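Subject: Re: [ketlow-neighbors] Break-ins on Bronach Street, what the police told us

On the original message:

> Does anyone have more on the break-ins at the south end of Bronach Street?
> I heard three garages and a car, but my neighbor heard five garages and
> somebody arrested. There was a patrol car outside the Buzatu bakery at
> 6 a.m. and I would like to know if that was part of it. Also, is it true
> they are getting in with copied remotes? We have the same opener as
> the people at 131 and I am wondering if I should unplug it.

I went to the precinct meeting in June and took notes, so I can answer most of this. I will keep to what the officer said and mark the parts that are my own.

There were four garages and one car, all between the bakery and the rail underpass. The fifth garage people are talking about was reported and then withdrawn when the owner found the bike at his son's place. The car was a gray hatchback parked on the street with a window broken. A gym bag was taken from it and turned up behind the bus shelter with the wallet gone.

The patrol car at the bakery was part of it. The opener at the bakery called at 5:40 a.m. about a man trying the side door of the building next door. Officers found him two blocks away with a pry bar and a cordless drill, and the drill had an owner's name engraved on it. It belongs to the household at 131. He was charged with two counts of burglary and one of possessing burglary tools. He has not been charged with the other two garages or the car. The officer said those are still open and asked us not to assume it was all one person.

His name is in the court listing if you want it. I would ask people not to post it here. Last year somebody put up the wrong man's address after the mailbox thefts and it took weeks to clear up.

On the remotes: no, there is no sign of that. At 131 and one other house the side door was forced at the latch. At the other two the overhead door had been left up a foot for the cat or for air. You do not need to unplug your opener. If you go away for more than a night, most of them have a vacation lock button on the wall unit, and it is worth finding out where yours is.

What was taken, as far as the police have it listed: the cordless drill (recovered), a second drill and a set of sockets, two adult bikes, a pressure washer, a box of fishing reels, and from one garage a stack of wrapped birthday presents and gift bags that had been hidden there from the children. The presents have not been found. If anyone sees gift bags dumped in a hedge or in the underpass, call it in and leave them where they are.

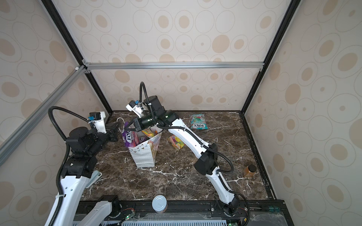 A white paper gift bag.

The officer also went over the numbers, which several people have asked about. The precinct took 76 burglary reports in the first five months of the year, and 21 of those were garages or sheds. Bronach Street accounts for the four I mentioned and no others. For the same months last year the garage and shed figure was 20, so it has hardly moved. It feels like more to us because these four came inside nine days.

If you were one of the households and you have not yet given a list of serial numbers, please do it. The recovered drill went back to its owner quickly only thanks to the engraving. There is a table of found property at the precinct, mostly tools, and they cannot hand any of it over without a number or a mark. You can borrow an engraving pen from the front desk. You sign for it and bring it back within a week.

Doorbell video: they want anything from Bronach Street and the alley behind it between 2 a.m. and 6 a.m. on the night of the arrest, even if you think it shows nothing. A person walking past with no bag at 3 is useful if he walks back with one at 4. Do not send it to this list. The desk will give you a case number and an upload link. Those of you on Pledora cameras should save your clips now, as ours overwrote itself after two weeks and I lost the night of the second break-in that way.

Someone asked at the meeting about the street light by the underpass, which has been out since March. The police do not handle it. I reported it to the city again the next morning and got a ticket, but no date. If more of you report it that may help. The pole number is on a metal tag at eye level on the street side.

There was also a question about whether the man charged is in custody. He was released with conditions, one of which is to stay off Bronach Street and the alley. If you believe you see him there, call the non-emergency line and say there is a stay-away order. If he is trying a door, call 911. Please do not follow anyone.

The next hearing is expected later in the summer. The households with charges attached will get a letter. Everybody else can check the court listing. I will be at the next precinct meeting too and will write up whatever is said. Send me questions off list before then and I will take them along.

One correction to what I posted last month: I said the alley gate behind the Buzatu building was locked at night. It is not, and has not been for some time. The owner told me the lock was cut off during the sewer work and a new one is on order.

--
ketlow-neighbors mailing list
To unsubscribe, send a blank message with "unsubscribe" in the subject line.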